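Budgeting for a second humanoid – what am I leaving out?
Equipment & Purchasing > Planning

orysia_z
Joined in January
Posts: 9

We have one humanoid running table sorting (fruit in one basket, everything else in the other) and I have been asked to put a second one into next year's budget. The Zallel reseller's quote is 135 thousand for the robot with two arms, hands, head sensors and "onboarding." I don't know what onboarding means and the quote doesn't say.

My problem is that I don't believe the number. Everything I have ever bought came with another third of its price hiding behind it. I'd like to hear from people who have paid for one of these out of a real budget. What did you forget?

Orysia Zinchenko

palaniappan_a
Posts: 2

Spare hands. That was the whole overrun for us. The legs and torso were fine, the fingers were not. We had a hand away for repair for seven weeks the first year and the robot stood there the entire time. Get a per-hand price in writing before you sign, and get the turnaround in writing too.

Also ask whether software updates stop when the support plan lapses. Ours did.

– Ashwin

McPhee_N
Posts: 135

I'm going to be the grump. What does the second one do that the first one doesn't? Sorting things into baskets on a table is a job for a bolted-down arm. You'd get one for a small slice of that quote, it doesn't fall over, and you don't have to hang it from anything. Legs are the most expensive way I know of to stand still.

If the answer is "management likes the look of it," fine, but put that in the budget under marketing.

orysia_z

Nikau, fair question, and I asked it myself. The answer I was given is that table work is the first stage and moving around a home setting is the second. So the legs get paid for now and used later. I'm not thrilled with that either.

Ashwin, thanks, hands are going on the list. The quote has no line for them at all.

Skala_M

Can you post your setup? "Table sorting" could mean a lot of things. Floor space and cabling decide half of the extra cost and people never put them in the spreadsheet.

Miloslav Skála

orysia_z

Sure. One of the whole station and one of the table close up.

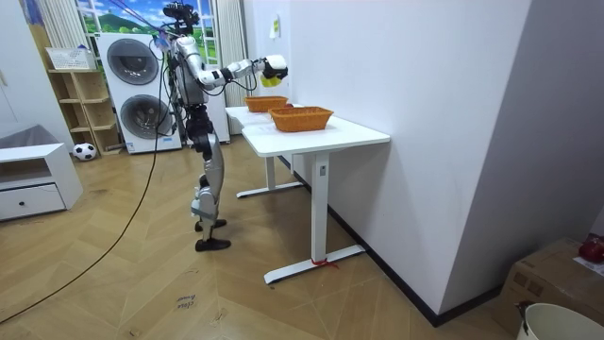
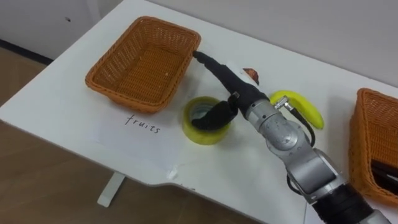 The station with the robot at the far end of the two tables, then the table with the arm in at the tape roll.

Skala_M

OK, that helps.

First thing I see is the cables. You have lines going up and a long one running across the floor. Before you buy a second robot, get a quote for doing that properly. A long cable on a parquet floor is something a person walks into, and with two robots you have twice as many. We paid an electrician for overhead drops and it cost more than the tables, the shelving and the first batch of props put together.

Second, where does number two go? The washer-dryer is right behind the first one and the wall is on the other side of the tables. I wouldn't put two of them at those tables unless somebody has worked out what happens when both reach for the same banana.

McPhee_N

See, I look at the same pictures and see my point. Two tables, two baskets, a banana and a roll of tape. An arm clamped to the table edge does that.

tomoana_t

Nikau, you say this in every thread :) We bought the clamped arm. It was cheap, and then the project moved on to cupboards and drawers and the arm couldn't get to them, so we bought a wheeled base for it, then a lift for the base. By the end I had spent more than half the price of a humanoid and owned a thing no vendor would support. If stage two is real, buy for stage two. If it isn't real, don't buy anything.

What I would push back on is the timing. Orysia, how many hours a week does the first robot work? I mean logged hours with an operator on it. Ours was under two a day when we were asked to get another. We didn't need a robot, we needed a second trained operator.

Trudy Tomoana

orysia_z

I don't have a logged figure. I have "it's busy," which I now realize is not a figure.

tomoana_t

Then that's your homework. Nine weeks of a sign-in sheet costs you nothing and it will either kill the request or make it very easy to defend.

palaniappan_a

Agree with Trudy on the log, disagree on waiting for it. Lead times were ugly for us. If you start logging now and order after, you could be deep into the budget year with money unspent, and at our place unspent means gone. I'd put the line in and mark it conditional.

McPhee_N

"Conditional" lines get spent. I have never seen one that didn't.

Skala_M

Has anyone here used Tetiva for service? They claim to cover several makes. The contract I was shown had travel billed separately and excluded "wear items," and fingers were listed as a wear item. I walked away.

palaniappan_a

We got the same contract. They did take fingers off the exclusion list when I asked, for a higher annual fee. I worked it out and it came to nearly the same money as buying one spare hand a year, so I bought the hand.

orysia_z

OK, where my sheet stands now:

Robot, as quoted
One spare hand, price to be confirmed
Support plan, year one and year two shown separately
Electrician, overhead cabling for both stations
Floor space, the other room if I can get it
Operator training for two people
Baskets, tables, props (small, but I'm listing it)
Shipping and insurance, missing from the quote

Before adding any prices I'm sure of, I can already tell the total won't be anywhere near 135.

tomoana_t

Add a line for getting rid of it. Batteries especially. Our carrier wouldn't take them back without special packaging and the vendor wanted us to pay for that.

McPhee_N

And ask Kurnora for a price on a fixed arm, just so there's a second number on the page. You don't have to buy it. If the person approving this only sees one option they'll assume you only looked at one.

orysia_z

That I can do. I'll also ask Zallel to spell out onboarding, because if it's a day of video calls I want it off the invoice. Sign-in sheet goes up by the station at 8 tomorrow morning.

Skala_M

Ask if onboarding includes travel. Ours didn't.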